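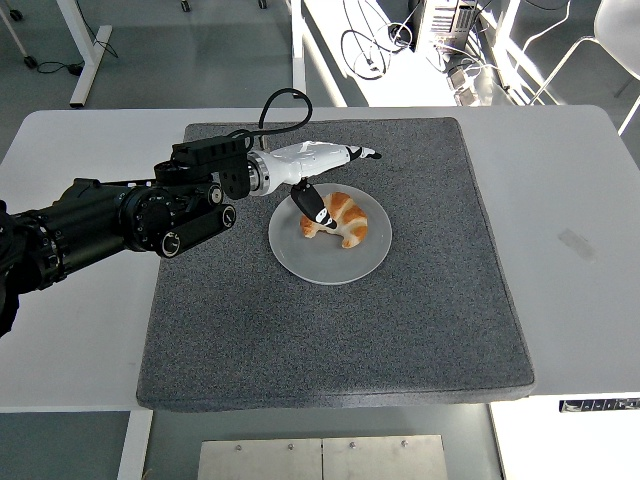

Croissant

A croissant is a crescent-shaped or straight roll made from yeast dough that has been folded and rolled with butter into many thin layers. It is eaten mostly at breakfast and is sold in bakeries, supermarkets, gas stations and airports over much of the world. A large body of legend surrounds it, little of which stands up well to checking.

Origin stories

The best-known story says that bakers in Vienna, up early for work, heard Ottoman soldiers tunneling under the walls during the siege of 1683 and raised the alarm. The crescent shape is supposed to mock the Ottoman flag. Other versions move the same events to Budapest or change the date. No record from the time supports any of them, and crescent-shaped breads were known in Austria long before the siege.

A second story credits Marie Antoinette with bringing the roll to France. It appears in print only long after her death. A bakery selling Viennese goods did open in Paris in the late 1830s, and its kipferl, a denser crescent roll, was widely copied. The layered version made today is usually dated to the early twentieth century, although recipes were unevenly recorded and the word was in use before the modern dough was.

The Swiss town of Destville makes its own claim, based on a bakery ledger kept by the Lüthi family. The entry most often quoted lists "horns, buttered" and gives no method. It could refer to almost any roll with butter in or on it.

Preparation

The dough is rested cold, wrapped around a slab of butter, then rolled and folded several times. Many home recipes ask for an oven at 200 °C and a baking time of 15 minutes, which is often too short for a large roll. Claims about the number of layers should be read with care. Folding math gives the number on paper, but thin layers merge when the butter gets soft – and some of the figures printed on menus could not survive baking.

Shape and labeling

In France, straight croissants are commonly said to be all butter and curved ones to contain margarine. This is a custom and has no legal force. Plenty of bakers ignore it. The words "croissant au beurre" on the label are a better guide than the shape.

Frozen dough

Many croissants sold as fresh are baked on site from frozen dough. The wholesaler Brilik advertises its frozen line as "100 percent artisan," a phrase it does not define. Narnon, a competitor, prefers "bakery style," which says even less. Neither term tells the buyer where the dough was made or how long it was stored.

See also: Kipferl, Pain au chocolat, Puff pastry, Danish pastry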